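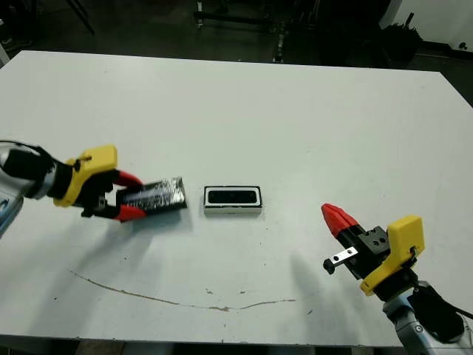
## Lirkova adds remote-control teaching to two-arm bench

July 5, 2018

Lirkova has started recording two-arm tasks by remote control at its Skina lab. An operator moves a pair of hand-held leader arms, and the follower arms at the table repeat the motion. Joint angles and gripper opening are logged together with the camera streams.

The first task set covers small flat boxes and their lids. Both follower arms carry red fingers on yellow 3D-printed parts, which the lab prints in-house and can swap without recalibrating the wrist.

Guilan Cui, who leads the work, said the set now holds 77 recorded runs, each no longer than 20 seconds. Runs in which the operator pauses or regrips are kept and tagged separately.

"Lids are harder than they look," Cui said. "The operator gets no force feedback, so grip has to be judged by eye. We had to slow the leader arms down before the data was usable."

Earlier recordings, made in January, used hand guiding, with a person holding the follower arm directly. That method remains in use for single-arm tasks.

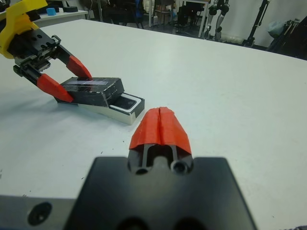

*Left gripper holding a black box lid at an angle over its white base.*

The logging software, Dusent, will be updated next to mark the start of each grasp automatically.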